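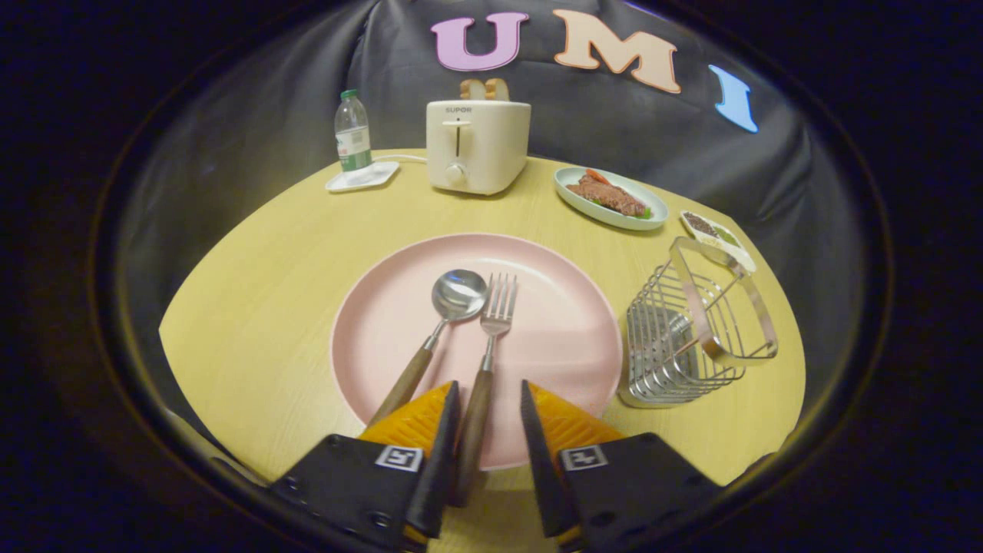

El cubierto con mango de madera y otras nostalgias de pago

En Gralthorpe quedan tres tiendas de menaje y las tres venden lo mismo: tenedores con mango de madera. Hace una década esos cubiertos se asociaban a la casa de los abuelos, al cajón que cerraba mal, a la cuchara que alguien había metido en el lavavajillas y había salido con el mango gris. Ahora se exponen sobre lino crudo y llevan una etiqueta que habla de «volver a la mesa». Un juego de la casa Caltero cuesta 67 euros. Es para dos personas.

Conviene preguntarse qué se compra exactamente por ese precio. La marca Irkdale, que domina el escaparate de la calle mayor, promete en su catálogo que comer con madera en la mano «ralentiza el gesto». Pedí a la empresa el estudio en que se apoya la frase. Tardaron hasta el martes en contestarme que se trataba de una percepción compartida por sus clientes.

Kylie Partington restauró cuchillería durante años antes de dedicarse a dar clases, y no le ve el misterio. «La madera es agradable al tacto cuando está bien aceitada. Cuando no lo está, se abre por la junta y se queda ahí la sopa de anteayer», me dijo mientras rebuscaba en una caja de mangos sueltos. Según ella, casi todo lo que le llegaba al taller tenía la misma avería: el remache flojo, la espiga bailando dentro del agujero. La reparación costaba más que la pieza, y la gente se la llevaba otra vez a casa sin arreglar.

El sector ha respondido con un vocabulario nuevo. Ya no hay mantenimiento, hay «ritual de cuidado». De Graaf vende un bálsamo para mangos en lata de 200 gramos, con instrucciones que recomiendan aplicarlo cada mes, dejarlo reposar toda la noche y retirar el sobrante con un paño que también vende De Graaf. Lo probé con seis tenedores de un mercadillo. Quedaron bonitos, desde luego, y olieron a cera hasta la segunda lavada. Los de mi vecina, frotados con aceite de cocina, quedaron igual.

Kadri Žukauskas, que tuvo un restaurante y lo cerró en julio, compró el lote completo cuando abrió: 3309 euros en cubiertos, lavados a mano cada noche por un empleado que los odiaba. «Salían preciosos en las fotos de los clientes», admite. Al año siguiente los cambió por acero de una sola pieza – el modelo más corriente del proveedor – y no recibió una sola queja. Tampoco, reconoce, volvió a recibir tantas fotos.

Nada de esto convierte el mango de madera en una estafa. Hay piezas antiguas excelentes, y quien disfruta aceitándolas un domingo por la tarde está en su derecho. Lo discutible es la moral que viene en la caja: la idea de que cenar con un tenedor de metal sea una forma de prisa, o de que una familia hable más porque los mangos son de otro material. En la mía se hablaba poco y la cubertería era de madera.

Al salir de la última tienda, la dependienta me ofreció un descuento de hasta 2 euros si me suscribía al boletín. Le pregunté si el juego podía ir al lavavajillas. Miró la etiqueta por delante y por detrás y fue a consultarlo al almacén.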